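Chapter 11
Drinking Vessels: Reading an Everyday Object

When I first taught this material, back when the course was still squeezed into one half of a semester, I used to start with the grand things, the silver goblets and the painted tankards, and I'd watch the room go politely quiet. Then one Sunday my colleague Jurgita Toom invited me over for coffee, and I spent half the visit turning her cups over to look at the bottoms (she has forgiven me, more or less). I have started this chapter in the kitchen cupboard ever since, and I hope you'll bear with me while we do the same.

A cup is such a familiar thing that we hardly look at it. We look at what's in it! So before you read any further, please go and fetch one, any one you like, and keep it beside you as you work through the next few pages. You'll want to hold it by the rim, look straight down inside, and take your time.

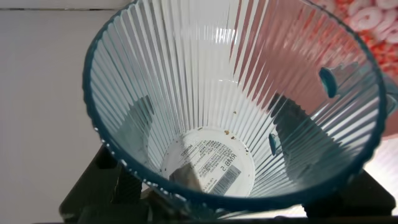

241

Ribbing like this is one of the oldest ways of dressing up a clear wall, and we'll meet it again in Section 11.3, when we come to pressed and molded wares. Notice how the narrow ribs catch the light and draw your eye down to the base, and how the teal rim gives the whole cup a firm outline. Whether a piece is glass or plastic can be surprisingly hard to settle by eye alone, so write "clear material" in your notebook until you've had a chance to handle the thing.

Then there is the label, stuck to the underside and showing through the floor of the cup, with its barcode and its price, RMB5. Beginners are often tempted to peel labels off right away. Please don't! A price and a few lines of small print may be the best evidence you'll ever have of where an object was sold, and Dace Kazlauskienė's study of the Dzene household, which you'll read in Section 11.4, leans on them heavily.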